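Refill Corner: Your Questions

Everything people ask us at the counter, plus a few that came in by email. If yours is missing, write to Sławomir Olszewski and he'll add it the next time he updates the page (he loves doing this, so please do write!).

What is the Refill Corner?

It's the long shelf at the back of the Kaczorowski shop where you can fill your own bottles with household cleaners. We opened it in March with one drum of all-purpose cleaner and we now carry a window cleaner, a bathroom descaler and a dish soap as well. You bring a container, you fill it, you pay by weight.

Do I have to buy a bottle from you?

No, no, no. Please bring what you've got! Old spray bottles are wonderful for this, and most of them will outlive a good many refills. If you do want a new one we keep two makes, Ridska and Zemby, next to the scale.

Can I use a bottle that had something else in it?

Usually, as long as you know what it was. Rinse it with warm water until it stops foaming, run a few squirts of plain water through the trigger, and let it dry with the head off. We won't fill anything that has held bleach, weed killer or paint stripper. We also won't fill drink bottles, even with a label on.

How much does a bottle hold?

Look at the base, where it's often molded into the plastic. The small travel sprayers we fill hold 260 ml. Our biggest jug is 2000 ml and it gets heavy, so bring a sturdy bag.

How do I mix the all-purpose concentrate?

Pour 50 ml of Clakinis concentrate into the jug and top it up with cold water to the 2000 ml line. Water second, or you'll be standing there waiting for the foam to go down. Tip it gently a couple of times and then fill your sprayers from the jug. It's strong enough for kitchen counters, tiles, the outside of the fridge and that sticky patch by the trash can.

What shape of bottle is best?

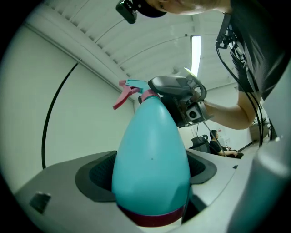
Go for something that feels good in your hand and stands up well, because you'll be putting it down and picking it up all through the house. I'm a big fan of a wide bottom. A teardrop bottle like the turquoise one, rounded out low down and narrow at the neck, gives your fingers somewhere natural to go, and I think the pink trigger is just cheerful! Color is useful too. Bogdan Jakubowski on our Saturday-morning-style mega cleans (they can fall any time he feels like it) keeps one color for the kitchen and another for the bathroom and never has to stop and read a label.

Should I still label it?

Yes please, even with a color system. Write what's in it and when you mixed it. We have waterproof labels and a pen on a string at the shelf, both free to use.

My sprayer has stopped spraying. Is it finished?

Probably not! Check that the nozzle is turned to open, then unscrew the head and look at the tube. If the end is pressed flat against the bottom of the bottle, snip a tiny bit off at an angle. If the nozzle is crusty, soak the whole head in warm water with a splash of vinegar for an hour and pump it through. I've brought back heads I was sure were done for.

Can I get just the trigger head?

Yes, we sell them separately. Bring the bottle with you so we can try the thread, as necks vary more than you'd think.

Stream or mist?

Mist for glass and mirrors, stream for corners and grout. For electronics, spray the cloth and leave the screen alone.

How long does a mixed bottle keep?

Use the all-purpose within 2 months. The descaler keeps longer, but store it upright, out of the sun and well out of reach of children and pets.

Can I mix two of your cleaners together?

Please don't. Each one works beautifully by itself, and some cleaners give off nasty fumes when combined with others. Empty and rinse before you switch.

Do you take back bottles I don't need?

Gladly. Leave them clean and dry in the crate under the shelf with the head screwed on. Anyone can help themselves from the crate, and the good ones go fast.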